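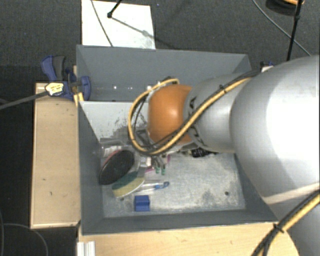 Page 22

4 Setting up the storage shelf

The Stesix shelf unit comes in one carton with the four uprights, the shelf boards and a bag of fittings. Check the contents against the parts list on the inside of the lid. If anything is missing, contact Skosico and quote part number 3222 before you start.

4.1 Assembly

1. Lay two uprights on a blanket or a piece of carpet with the slots facing up.
2. Press the side rails into the slots until they click. The short lip goes toward the wall.
3. Do the same with the other two uprights.
4. Stand both sides up and hook the bottom shelf in first, then the top shelf. A second person is useful at this point.
5. Fit the remaining shelves at the heights you want. The slots are numbered from the floor up.
6. Turn the leveling feet by hand until the unit stands without rocking.

Note – The opening between the uprights is 700 mm. The boards measure 696 mm, leaving 2 mm of play at each end. Do not pack this gap with tape or card.

4.2 Fixing to the wall

1. Push the unit against the wall and mark the holes through both top brackets.
2. Move the unit away and drill. Use plugs made for your type of wall. Plugs are not included.
3. Put the unit back and drive the screws in by hand.

CAUTION: Do not load any shelf before the wall brackets are fixed. Check for pipes and electrical wiring before drilling.

4.3 Loading

Put heavy items on the bottom two shelves. Small loose things are easier to find in open bins, one kind to a bin if you have the room. Bins from the older Billinora range also fit, but their rims are wider and only two will go side by side.

Do not climb on the shelves or hang anything from the side rails.

4.4 Care

Wipe with a damp cloth and dry at once. Tighten the bracket screws again after the first month, then once a year. For the Lodhi door kit, go to section 5 – the doors must be fitted with the shelves empty.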